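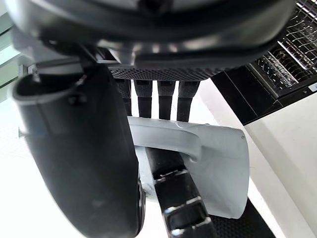
Emmett Hutchins wrote to us in January to ask whether a person with a garage, a soldering iron and no engineering degree could build a robot hand that holds on to things. He had read that you need a lab for it. We told him to come by on a weeknight and bring whatever he had.

That is how most people end up at Jiklow. We are a shared workshop in Vilside for people who build robots and small automation projects at home and run out of room, tools or patience. We rent one floor of the old Abernathy building, on the side with the loading door. There are 19 benches. Members keep a bench by the month or share one by the evening.

What we work on

Most of the projects here are hands, arms and wheeled bases. A few members build things for the house, such as a feeder that weighs out dog food or a blind that closes when the room heats up. The longest-running project is Atis, a four-fingered hand with a thumb that several members have been building together. The drawings belong to the workshop, and any member can take a copy home and change it. The second version used cord tendons that stretched and had to be tightened every few days. The third has a motor at each finger joint. It is heavier and the wiring takes longer, but it keeps its setting.

Grasping takes up more bench time than anything else. A wooden block is easy. Curved plastic, handles and straps are harder, and people tend to find that out in their second month. We keep a shelf of household things to practice on. If you take something off the shelf, put it back where it was so the next person's program still works.

How it started

Darnell Whitlock started the workshop after his own arm project outgrew his basement. He put $1,000 into a used drill press, two 3D printers and a stack of lumber for benches. The first members built the benches themselves, and some of those still wobble. The laser cutter came later, paid for with $200 shares from members who wanted one. It needs its lens cleaned before every job.

Darnell still does the safety walk-through for new members. It covers the power tools, the battery cabinet and the stop buttons. Any arm or hand that moves under power has to have a stop button its builder can reach from where they are standing. Batteries are charged in the cabinet and not left on overnight.

Joining

You do not need a finished design. Come on an open evening, look at what people are making and ask them about it. Parts are sold at cost from the drawers by the door, and we keep a list of what has been taken. The room is limited to robots under 300 pounds because of the freight elevator.

Emmett has a bench by the window now. He is on his second set of fingers.

The next open evening is Wed 19 June. Use the loading door and ring the lower bell.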